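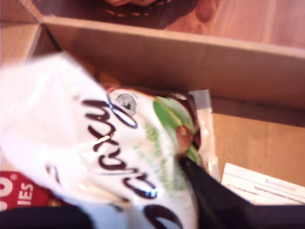

写真1 Galaxyチョコレートの包み(段ボール箱内)

売店・休憩室運営に関する打合せ 議事録

日時 2019年11月3日 午後
場所 クルンステッド会館 2階 小会議室
出席 売店担当、休憩室担当、会計担当、総務担当、利用者代表
欠席 設備担当(資料は事前提出)
配布資料 前回議事録、売店収支表、休憩室利用アンケート集計、プトン社見積書

1 前回議事録の確認
前回議事録のうち、休憩室の閉室時刻の記載に誤りがあった。「18時」を「19時」に訂正し、ほかは原案どおり承認した。

2 売店の収支
会計担当より収支表の説明があった。飲料の売上は前年並み、菓子類はやや減、文具は微増である。菓子類の減少は、夏に棚を一段減らしたことが主な理由とみている。
利用者代表から、夕方に行くと甘いものが残っていないことが多いとの意見が出た。売店担当は、補充が午前の一回だけであるためと答え、午後にも棚を確認することにした。人手の都合がつかない日は従来どおりとする。
チョコレートは暖房を入れる時期の置き場所が問題になる。昨冬は窓側の棚に置き、溶けて売り物にならないものが出た。今年は入口側の棚に移す。移動は売店担当が行い、値札も合わせて作り直す。
輸入菓子の取扱いについては意見が分かれた。品揃えに変化が出るという賛成意見と、仕入れが安定せず、原材料表示の確認にも手間がかかるという慎重意見があった。ナッツ類を含む商品は、日本語の表示を貼ったものに限るという点では一致した。取扱いの可否は継続審議とする。

3 仕入先の変更
これまで利用していたクレティン商店から、配送地域の見直しに伴い、来年4月以降の配達ができなくなるとの連絡があった。後継の候補はハペタ食品とプトン社の2社である。
プトン社は見積書が届いており、配送料は1回400円、最低注文数の定めはない。返品は未開封の箱単位に限られる。ハペタ食品の見積りは未着のため、比較は次回に行う。総務担当が督促する。
会計担当から、支払いは月末締めの翌月払いでそろえたいとの要望があった。両社に確認する。

4 休憩室利用アンケート
回答は223件。自由記述では、電子レンジの待ち時間、椅子の高さ、冷蔵庫内の私物の放置についての記述が目立った。
電子レンジは現在1台である。増設については、設備担当の資料によれば同じ回路に2台つなぐと容量を超えるおそれがあり、配線工事が必要になる。工事費が不明なため、今回は結論を出さない。当面は、昼の時間帯に長時間の加熱を控えるよう掲示で呼びかける。
冷蔵庫の私物には、名前と日付を書いたシールを貼ってもらう。シールのないものは月末に処分する。処分の前日に掲示を出すべきだという意見があり、そのようにする。調味料の扱いは決まらなかった。共用として置くなら誰が買うのかという話になり、時間の都合で打ち切った。
椅子は、低いという意見と高いという意見がほぼ同数であった。買替えは行わない。

5 ごみの分別
菓子の包装を可燃ごみに入れる例が多い。プラスチック製の包みと紙箱を分けるよう、回収箱の表示を書き直す。段ボール箱はつぶして裏口脇に置く。現在は積んだままのものがあり、通路が狭くなっている。前回も同じ指摘があったため、今回は担当を決めた。売店の分は売店担当、それ以外は総務担当とする。

6 備品購入
休憩室用の湯のみが不足しているとの報告があり、70個を上限に補充することを承認した。柄は問わない。売店のレジ横に置く小銭皿も同時に購入する。

7 その他
掲示板の古い掲示物は、掲示日の記入がないものから順に外す。
裏口の扉が閉まりにくい件は、設備担当に引き継ぐ。
利用者代表から、売店の営業日を入口の外にも掲示してほしいとの要望があり、了承した。

決定事項
・チョコレート類の陳列を入口側の棚に移す(売店担当)
・午後の棚の確認を始める(売店担当)
・ハペタ食品に見積りを督促する(総務担当)
・冷蔵庫用シールの用意と掲示(休憩室担当)
・回収箱の表示の書き直し(総務担当)
・湯のみ、小銭皿の購入(会計担当)

継続審議
・輸入菓子の取扱い
・仕入先の選定
・電子レンジの増設
・共用調味料の扱い

次回の日程は総務担当が調整のうえ連絡する。資料の提出は開催の前日までとする。

記録 総務担当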